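클로브컴의 집

리젤 마틀랄라가 열쇠를 건넨 것은 오후 두 시가 조금 지나서였다. 송추월은 현관 앞에서 신발을 벗을지 말지 망설이다가 그냥 벗었다. 매물로 나온 집을 보러 올 때마다 그랬다. 중개인들은 대개 괜찮다고 말했지만 리젤은 아무 말도 하지 않고 자기도 구두를 벗었다.

"대지가 590제곱미터예요. 뒤쪽 헛간까지 포함해서요."

"건물은요?"

"112요. 위층 다락은 면적에 안 들어갔고요."

추월은 고개를 끄덕였다. 플루나브홀름에서 여기까지 버스를 두 번 갈아탔다. 클로브컴에 내린 사람은 추월 혼자였고, 정류장에서 집까지는 오르막이었다. 광고에는 역이 가깝다고 적혀 있었는데 그 역은 4월에 문을 닫았다고 리젤이 차 안에서 말해 주었다. 정류장까지 데리러 나온 것은 그 말을 미리 해 두려는 뜻이었던 모양이다.

집은 37년 동안 같은 사람이 살았다. 토라고 불리던 남자였다. 성인지 이름인지 리젤도 잘 몰랐다. 서류에는 Tô라고만 적혀 있고, 우편함에도 그렇게 쓰여 있었다. 팔려고 내놓은 쪽은 루카우에 사는 조카딸인데 한 번도 와 보지 않고 전화로만 일을 처리한다고 했다.

"가구는 어떻게 되나요?"

"원하시면 두고 가고, 싫으시면 잔금 전에 뺍니다. 조카분은 아무래도 상관없대요."

추월은 계단을 올라갔다. 세 번째 단이 눌리는 느낌이 났다. 위층에는 방이 둘이었고 작은 방 벽지에 네모난 자국이 있었다. 그림이나 달력을 걸었던 자리 같았다. 창을 열자 길 건너 교회 지붕이 보였다. 창틀은 칠을 새로 해야 했다. 추월은 수첩에 '창틀, 계단 3'이라고 썼다. 보일러는 몇 년 된 것인지 물었고 리젤은 서류철을 뒤지더니 나중에 알려 주겠다고 했다. 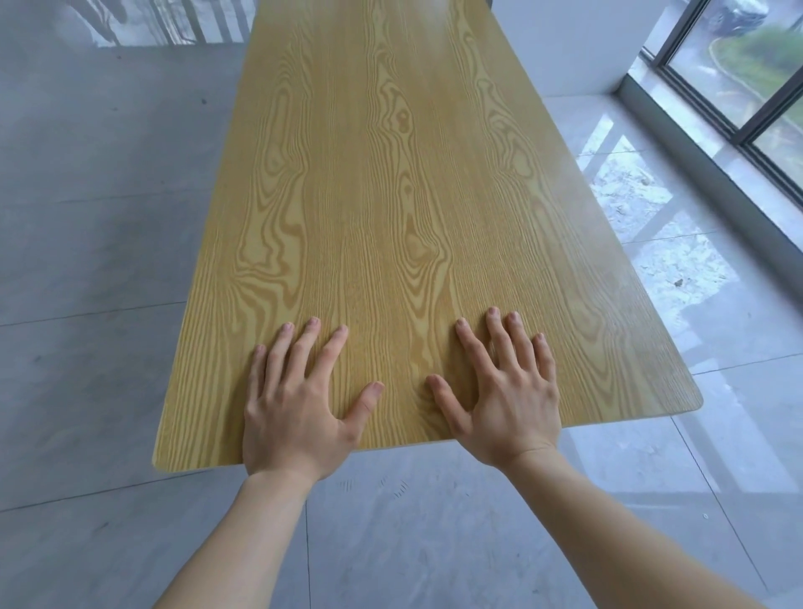
추월은 값을 깎을 생각으로 왔다. 은행에서 빌릴 수 있는 돈은 정해져 있었고, 호가는 그보다 조금 높았다. 어머니는 전화로 첫마디에 깎지 말라고 했다. 깎으면 그 집에서 내내 깎은 생각만 한다는 것이다. 추월은 그 말이 우습다고 생각하면서 아래층 식탁 앞에 앉았다. 옅은 황갈색의 긴 식탁이었다. 상판 가운데쯤에 나뭇결이 옹이처럼 둥글게 말려 있고 가장자리로 갈수록 결이 곧고 가늘어졌다. 두 손을 펴서 올려놓아 보았다. 창 쪽은 빛이 비쳐 색이 뿌옜다. 혼자 살던 사람의 식탁치고는 길었다.

"이분은 혼자 사셨다면서요."

"네. 그래도 일요일마다 누가 왔다고 옆집에서 그러던데요. 누군지는 못 들었어요."

리젤은 싱크대에 기대서 휴대전화를 보고 있었다. 네 시에 다른 손님이 있다고 했다. 재촉하는 말투는 아니었다.

추월은 손을 내려 무릎에 놓았다. 플루나브홀름의 방에는 식탁이 없었다. 침대 옆에 접이식 탁자를 펴고 밥을 먹었고, 손님이 오면 한 사람은 침대에 앉아야 했다. 그렇게 열한 달을 살았다. 그 전에는 오빠 집에 있었고 그 전은 별로 떠올리고 싶지 않았다.

"다른 분도 보고 가셨어요?"

"두 팀이요. 한 팀은 역 때문에 그만뒀고, 한 팀은 다음 주에 다시 오신대요."

사실인지 아닌지는 알 수 없었다. 중개인이라면 누구나 그렇게 말할 것이다. 추월은 수첩을 펴고 아까 쓴 것을 다시 읽었다. 창틀, 계단 3. 그 밑에 보일러라고 쓰고 물음표를 붙였다. 그러고는 펜을 쥔 채 한참 있었다.

"헛간도 볼 수 있어요?"

"그럼요. 그런데 거긴 열쇠가 따로 있어서."

리젤이 서랍을 하나씩 열었다. 첫 번째 서랍에는 고무줄과 초가 있었고 두 번째는 비어 있었다. 세 번째 서랍에서 열쇠 꾸러미가 나왔는데 어느 것이 헛간 것인지 표시가 없었다. 두 사람은 구두를 다시 신고 뒷마당으로 나갔다. 풀이 발목까지 자라 있었다. 리젤이 열쇠를 하나씩 끼워 보는 동안 추월은 옆에서 자물쇠를 잡아 주었다.

네 번째 열쇠가 반쯤 돌아가다 멈췄다.

"이건가 본데 뻑뻑하네요."

"제가 해 볼게요."

추월이 열쇠를 넘겨받아 힘을 주었다. 안쪽에서 무언가 걸리는 소리가 났다. 한 번 더 돌리자 자물쇠가 풀렸다.

"식탁은 두고 가라고 해 주세요." 추월이 말했다. "값은 월요일에 전화드릴게요."

리젤은 서류철 뒤에 그렇게 적었다.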